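Flukmont - how does the well magic work? (spoilers through chapter 97)

tarnkeeper
25/06/2024
I reread the whole serial this month and I still can't work out the rule for the wells. Every 900 years one of them fills with silver and somebody from Tisanska has to drink it. Fine. But in chapter 3 the old ferryman says the last filling was in 977, and the siege takes place the year after, and there's still silver in the bucket. Did I miss something?

oddlantern
The silver doesn't drain right away. The ferryman keeps a cup of it for his daughter. It's in the same chapter, near the end.

tarnkeeper
He keeps a cup, yes. The bucket is full though.

mossandmail
I think it's a plain mistake. The author was posting twice a week back then and the early chapters were never revised. I don't see why every slip has to be a clue. 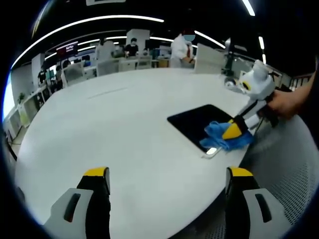
Inès Vidal
Moderator, Flukmont boards

Moving this out of General, please keep spoilers for the second book out of it. As for the question, the side story "Prisomel" has the well at the monastery filling on its own count. If there are two counts, the dates in chapter 3 can both be right.

oddlantern
Does Prisomel count as canon? I thought it was written for a contest.

Inès Vidal
It's listed on the author's page with the rest, so we treat it as canon on this board.

mossandmail
Still disagree. Liepiņa is the one who explains the wells to the apprentices and she only ever mentions one count. She's meant to be the expert.

tarnkeeper
She also lies to them about the gate - so I wouldn't lean on her too hard. I'll read Prisomel again and post the passages when I'm done. Might be August before I get to it.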